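Slide 1. Hello everyone, I'm Maysoun Rawashdeh, and I've spent far too much of my summer with the Skokar hand kit, so let me tell you what I think of it.

Quick recap for anyone who missed the Emarico talk. You hold the thing, you do the chore, and the recordings go off to train the arm. The kit is 3495 with the case, and you get 60 days to send it back. (Pause, let people groan at the price.)

Slide 2. Bedrooms! Everybody demos on a nice tidy table, so I asked Teshome if we could do clothes on beds instead. We ended up with 206 recordings, and I threw out nine where I'd simply gone too fast. 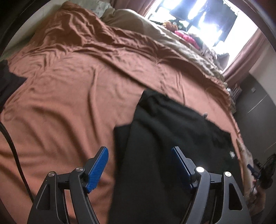 Page last changed: September 5, 2023

Look at the jaws first — wide open, with the black garment hanging down between them. The ridged blue pads are my favourite part of the kit. They held on to thin cotton for me much better than the smooth ones on the Liroter, which I've still got if anyone wants a go afterwards.

Now the bedding. Orange and full of creases, with a shinier beige comforter bunched up behind it. I like dark clothes on a bright cover for a first session, and I'd save black on navy for later. And do keep some recordings with a bright window in them, your arm will meet one sooner or later.

Slide 3. Moans. The handle is heavy by the end of an hour, and the manual skips cleaning the pads completely. I've asked Skokar about both and they say October for a new manual.

Would I buy it again? Yes, though I'd share it with another team. Questions now, then the kit goes round the room.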